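Living room, 30 minutes, the fast version

Cloths first. Grab one by the two top corners, shake it out over the floor, fold it in half and in half again. Don't ball it up and stuff it down the side of the couch, you'll be ironing it in July.

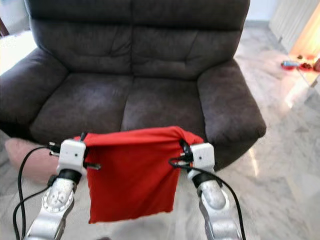

Red cloth, held by the corners. Brown loveseat behind.

Plush couches next. Vacuum with the brush end, not the bare tube. Seams and stitched folds hold the crumbs so go along them, then across. Pull the nap all one way with a dry hand when your done. Armrests get the most grease, do them twice.

Bags off the seats. Long straps leave dents in soft fabric if they sit there all week. Hook behind the door, 2 minutes.
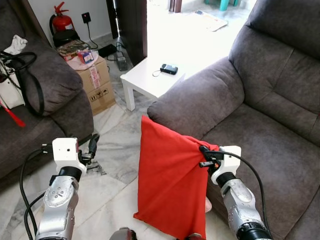
Wumbei Home Notes, no. 111, p. 30

Boxes. If they have to stay in the living room, stack against the wall, heavy one at the bottom, labels facing out so you can read them without unstacking. Anything marked fragile goes on top, and nothing heavy on it. Marble floor: slide a folded towel under before you drag, grit scratches.
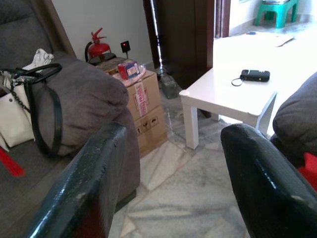

Keep a clear path to the extinguisher, always. Small stuff off the low table last, wipe it, then the floor, back wall to door. Damp mop only, no vinegar on marble, it ets the shine.

Recent tips
Folding fitted sheets, Gifty Darko
Moving boxes: what to keep, Trygve Bakke
Getting lint off velvety fabric
300 uses for an old towel, part 2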